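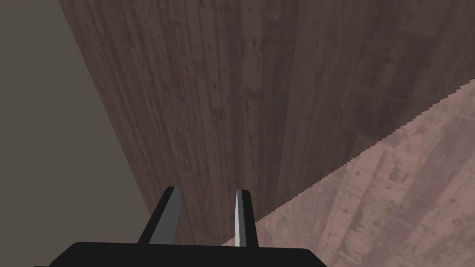 Zuweira Owusu

Teleoperated demos in simulation: jagged line between two wood surfaces, and the policy stalls there

Asked 9 March 2018

I am collecting demonstrations in Skornine by remote control, with a 6-axis hand controller driving the gripper and a view from the wrist camera only. The task is an approach: bring the open gripper in close to the dark wooden body, stop, close. The operator sees the same rendered view that gets logged.

Where the dark wood meets the lighter, pinkish wood, the boundary is drawn as a row of small steps. The other long edge of the dark wood, against the plain grey, is straight. Both are set up the same way in the scene file as far as I can tell.

I have 587 demonstrations. A policy trained on them (behaviour cloning, images plus joint positions) goes in well from the grey side and hesitates on the other. It drifts back and forth by a few millimetres and never sends the close command. My operators also slow down at that point, which shows in the velocity logs.

Two questions. What causes the stepped edge, and is it likely to be the reason for the stall, or should I be looking at the demonstrations themselves?

Things already tried: higher render resolution (steps get finer, still there), different wood texture (no change), shadows off (no change).

2 answers

Deok-su Shim
Accepted

The stepped edge looks like depth fighting. If the two surfaces intersect, or lie very nearly in the same plane near that line, the renderer has to decide pixel by pixel which one is in front, and with poor depth precision the decision flips along the boundary. The edge against the grey has nothing close behind it to fight with, so it stays clean. Resolution only changes the size of the steps, as you found.

Check the near clipping plane of the wrist camera first. People set it very small so that the fingers are not clipped, and that uses up most of the depth precision before you get anywhere near the work. Move it out as far as the fingers allow. Then check whether the dark body is sunk into the lighter surface in the scene file. A small overlap is often left in to stop the object bouncing at start-up. If so, take it out and let the object settle for a second before the operator gets control.

I doubt that it explains the stall. Your operators slow down there, and a cloned policy copies that. If the recording contains long stretches where the commanded motion is almost zero, and the image hardly changes during them, the policy learns that the right action in that view is to do nothing. With no history in the input it has no way to leave that state.

What I would do:

Plot commanded speed against distance to contact for every demonstration, grey side and pink side separately.
Drop steps where the command is below a threshold, but keep the ones directly before the close command, or you will remove the stop as well.
Log the close command as its own channel if it is currently mixed with the motion.
Retrain on the same images before you touch the renderer. Otherwise you will have changed two things at once.

The wood grain may be part of the problem for the operators. At close range a repeated plank texture gives very little sense of distance, and there is only the one view. Ours did much better with a second camera from the side – shown to the operator, not given to the policy.

Comment, Zuweira Owusu: Near plane was at 2 mm. Moving it out cleaned up most of the edge. Speed plot is as you describe, a long flat section on the pink side only. Filtering now.

Comment, Zuweira Owusu: Filtered and retrained on the old images. It closes in 7 of 9 trials from that side. The two failures both start at a steep angle, and I have few demonstrations like that. Will record more.

Comment, Deok-su Shim: Start those from the states where it failed. More of the easy ones will not help.

Ye-ji Ji

Had the same with Flenivau, turned anti-aliasing on and it went away. Might be a tick box in yours too.

Comment, Gil-soo Kong: That smooths the line but the overlap is still there in the physics. If the contact forces are logged they will be wrong with or without it.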